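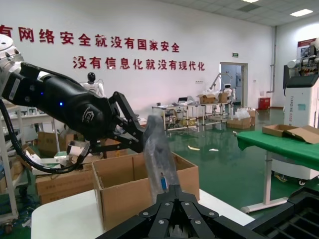
Small parts love to disappear, and for years I was the person who bought the same hinge screws over and over! What finally cured me was clear bags. Plain see-through plastic, nothing fancy. A little blue thing shows right through the side of one, even with the plastic all crinkled up, and you know which bag to grab before you've opened anything. I keep mine beside an open cardboard box with the flaps up, so filled bags go straight in.

How to fill a bag without spilling

Stand it up first. Pinch the bottom flat between two fingers so it has a bit of a foot, open the top wide, and drop the heavy pieces in before the light ones. If the bag keeps folding over on you, set it inside a coffee mug and turn the top down over the rim -- works every time. Press the air out before you close it. A puffed-up bag takes twice the room and slides off everything.

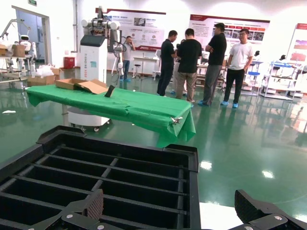 Label the bag before you fill it, too. Marker goes on so much better when the plastic is lying flat! I write what it is and where it came from ("Greco lamp, shade ring") and let the ink dry a minute.

My friend Osvaldo Melis sorted out his whole garage this way in November. He ended up with 195 bags, and he found more than 3000 screws in old jam jars. He kept the good ones and took the rusty ones to the scrap bin over in Cladton.

Gather, twist, fold

For bigger or lumpier stuff (rags, cord, packing scraps), gather the top in one hand, twist it 3 times, fold the twist down and put a rubber band around it. You get a nice little neck to hang it by.

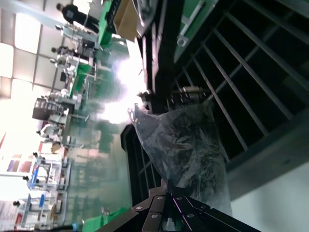
A big clear bag with its top gathered. Dark, crumpled things are fine in these.

Hang the heavy ones low. I have a row of hooks from Ornberg under my bench, and anything above my elbow is for light bags only.

Trays and crates

Once the bags are closed, stand them on edge like file cards. A tray with dividers is perfect for the small ones, and I love that I can flip through with one finger. Leave a slot or two free in every row, or you'll be fighting to get the last bag out.

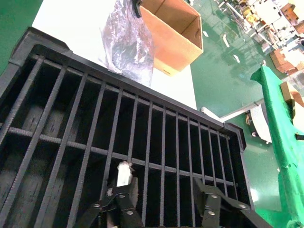
Wipe the crate out when it's empty, corners included. An old toothbrush gets the dust from between ribs, and a damp cloth does the rest. My crate gets this treatment every spring and still looks great -- good for another round of hinge screws.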